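Grillico Spring Clamps and the Visser Tote: A Semester of Bin Picking

Posted September 21, 2026

I run the practice side of our college robotics club, and I promised the people on our mailing list that I'd write up the boring stuff. Everybody reviews grippers and cameras. I have read so many gripper reviews! What I could never find when we were starting out was somebody telling me which bin to buy and how to keep it from sliding across the table at the worst possible moment, so that is what this is. Two products: the Grillico spring clamps (the medium ones, sold in a bag) and the Visser open tote in gray.

Some background on how we use them. Our club enters the student picking challenge every January, and the task is the same every year. You get a bin with a bunch of household odds and ends in it, things like cups and bowls and plumbing parts, and your arm has to take them out one at a time and set them down in a marked spot. The scoring is mean. If you nudge the bin out of its taped outline you lose points, and if you knock it hard enough that the judge has to put it back, the run is over. We lost our first year that way, to a team whose arm was slower than ours and whose code was (sorry, Porine folks) a mess. Their bin stayed put.

So, the clamps. Grillico makes these in three sizes and I have tried the small and the medium. The small ones are too weak for anything but holding paper to a clipboard. The medium ones have a good strong spring, and the handles are grippy enough that I can open one with my left hand while I hold the bin with my right. They do get harder to squeeze after you've done it a dozen times in an afternoon, and a couple of our freshmen need both hands. The pads on the tips are my main complaint. On two of ours the pad has worked its way off and gone missing, and a bare metal tip will chew a groove into a soft tabletop. I put a dab of glue under each pad before we use a new bag now. Do that on day one.

The other thing to know is that the handles stick up. If your arm comes in low over the rim, you have to tell your planner that they are there. We forgot the first time — big crunch, very exciting, everyone jumped. Now we model each clamp as a fat box that's bigger than the real thing and let the planner go around. It costs us a bit of reach in the corners and I can live with that.

Now the tote. I like it a lot, with one big "but." It's tough. Ours has been hit by metal parts more times than I want to admit and it has never cracked. The floor scuffs up quickly, which bothered me until I noticed that our vision code did better on the scuffed bin than on a brand new shiny one. A new Visser has enough gloss that the overhead lights leave a streak on the floor, and our segmentation loved to call that streak an object. We spent a whole evening chasing that one. If yours is new, go over the floor with fine sandpaper for 15 minutes and save yourself the trouble. 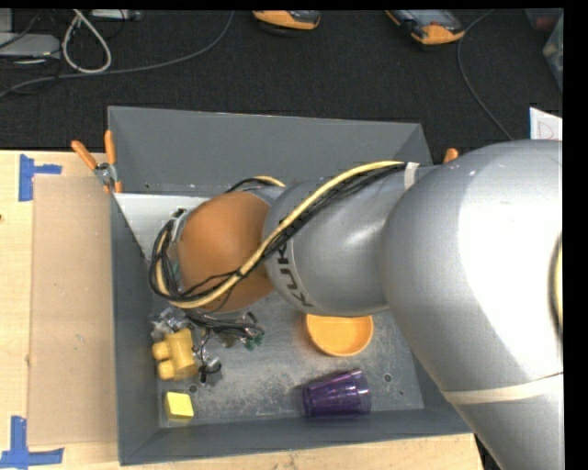

Walid Boutros wrote after reading my draft that I'm being too easy on the tote. He says the sloped walls are a real problem for any team with a two-finger gripper, that round things roll down to the foot of the wall and lie there, and that his group ended up switching to the Kadska bin with the straight sides. He also thinks I should tell people to buy from the same batch if they need more than one, as his two came with slightly different rims and the calibration didn't carry over.

Okay, fair on the walls. That was my "but," and he got to it first. A cup lying on its side near the front wall is the pick I dread most. See-through plastic gives our depth camera almost nothing to work with, and then the wall takes away half of your approach angles. Our best fix so far is to come in steeply and grab the wide end, and to go after the cup last, when there is nothing else left to bump. Pipe fittings have their own way of being annoying (the stubs make you think you have a good grip and then the whole thing twists), but at least the camera can see them.

I did borrow a Kadska for a couple of weeks to compare. The straight sides are easier to pick against, no argument. It's also lighter, and it slid on me even with clamps at both back corners, so I was always straightening it. And it costs more than double. For a club that pays for things with bake sales, I would still go with the Visser and practice the hard picks. I haven't run into the rim thing Walid describes, but we only own one, so I believe him.

A few setup notes, while I'm at it. Clamp the back corners and leave the front free, at least if your arm reaches over from the side like ours. Tape your outlines with blue painter's tape and do the corners only, it peels up clean and you can redo it in a minute. Secure your cables BEFORE you start a long session. We ran 100 picks in a row last spring to get our success rate for the application, and the one stop we had came from a cable loop that had drifted down and caught on a clamp handle. It wasn't the gripper or the code. I was so mad.

Would I buy both again? Yes to the medium clamps, with glue. Yes to the tote if your rules allow sloped walls, and check that first, because the challenge rules changed the bin wording last year and a few teams missed it. If anyone has tried the Grillico clamps with the swivel pads, please write to me. I have a bag in my cart and I can't decide.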